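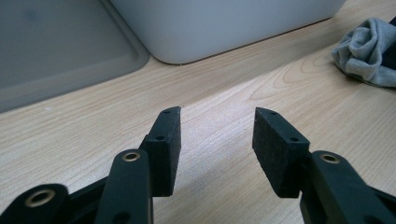 Visit to the Ullilard table workshop, Pleltorholm

The open day at Ullilard runs once a year, in November, and this was my first time going. I took the early bus to Pleltorholm and walked up from the stop past the old grain sheds. The workshop is the long low building at the end of the lane. There is a sign, but it faces the other way, so people coming on foot from the bus tend to walk past it, as I did.

Doors opened at 8. Entry was free and you signed your name in a book. Visitors went through in small groups and ours was led by Ludivine Besson, who has worked in the finishing room for a long time and before that was in the sawing shed. She spoke quietly and the extraction fans were running for part of the tour, so it was worth standing near the front.

Ullilard makes tables and almost nothing else. They did chairs for a few years and gave it up. Most of what they sell is plain dining and work tables in pale wood, for homes, schools and a few cafes. The model they make most is called the Agudelo. Last year they shipped 516 of them, a figure chalked on a board by the office door.

The timber store came first. Boards are stacked with thin strips between them so air can get through, and each stack has a card with the month it came in. Besson said they check moisture with a meter before anything goes to the saw, and a stack that reads too high goes to the back of the line. It was cold in there and we did not stay long.

The machine room was switched off for the visit apart from one planer, which they ran for a few minutes with everyone behind a yellow line. Ear defenders were handed out. The glue-up benches are in the same room. Boards for a top are laid out side by side and somebody decides which way round each one goes. I would have thought this was quick work. The man doing it turned one board over several times, moved it to the other end, then moved it back again. After that they are glued, clamped and left overnight.

I spent the most time in the finishing room and it was the part I had come for, having a kitchen table at home that I ruined with the wrong oil. Tops are sanded in three passes, the last one by hand, going with the grain. Besson ran her palm over a top and then had each of us do it. She found a rough patch near one corner that I could not feel at all until she put my fingers on it. Then I could.

They use a hardwax oil that they buy in, put on thin with a pad and wiped off again after a short wait. Two coats for a dining table, three for a school. Lacquer is offered but they try to steer people away from it on a table that gets daily use. A worn spot in oil can be sanded and oiled again on its own. With lacquer you usually end up doing the whole top.

I asked about my own table. She asked what I had put on it (linseed, far too much) and said to scrape off what was sticky, sand it back, and leave it alone for a week before putting anything new on. She also said to stop using the green scouring side of the sponge. A woman behind me wrote that down too.

There was a short talk about light. Pale wood turns yellow or darker near a window, and if you leave a fruit bowl or a mat in the same place all summer you will see the outline of it. They tell buyers to move things now and then for the first few months. Two samples were passed around, cut from the same board, one kept in a drawer and one on a sill. The difference was bigger than I expected.

The last stop was packing. Legs come off and travel in their own box, and tops go in cardboard with felt between them. The boxes are made by Ornomeck, a firm further down the valley, and they are cut to size for each model.

Prices were on a sheet at the door. The small Agudelo is 1,175 without delivery. Seconds are kept in a side room and cost less - mostly tops with a knot in an awkward place, or a color that did not match the rest of the order. I looked at one for a while and left it.

Practical notes: the tour takes most of a morning. The floor is uneven between the timber store and the machine room, with one step down. Parking is on grass and was muddy. Coffee is available in the office and there is a jar for coins. Offcuts are sold by the bag near the exit. I bought one and carried it back to the bus, and it was heavier than it looked. Groups are limited, so put your name down early if you want the first one.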